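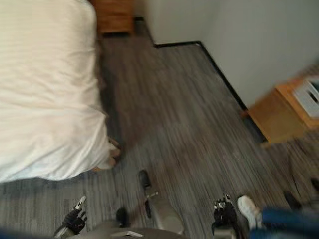 A white sheet over the bed, a wooden nightstand behind it.

The guesthouses of Skevumness used to close when the herring boats stopped coming. Now three of them stay open the whole winter, and the reason is sleep.

I came to the town in April with a bad back and a worse habit of waking at four. The bus from Harkbridge takes the coast road and lets you out beside the old salt store. From there you walk uphill with your bag, and by the time you reach the first guesthouse you are already a little tired. Géza Bárány, who runs it, told me he would not move the bus stop for any money.

He bought the building from the MacAulay family, who had kept it for two generations. The first winter he had almost no guests. The second winter he took the televisions out of the rooms, moved dinner to six o'clock and wrote in his advertisement that there was nothing to do. Last year he sold 298 nights between November and March, against 278 the year before.

"People ask me for the program," he said. "I say, the program is soup."

The soup is barley, and it is good. After it there is a sitting room with a stove and many books, most of them missing the paper cover. At nine the hall lamps are turned low. I found this strict on the first evening and on the third I did not notice it.

Not everybody in Skevumness is happy. The bar by the harbor lost its late trade, and the owner says that guests who go to bed at nine do not buy whisky. Do-yoon Yeom, a baker who came here from Zavholm, sees it differently. He starts work when the rest of the town is asleep, and he now bakes 400 rolls on a winter morning, because rested people eat a large breakfast. He himself sleeps in the afternoon, with the radio on.

I stayed five nights. On the last one I woke at four again, listened to the wind for a while, and slept until the bread came.

Last updated: 26th May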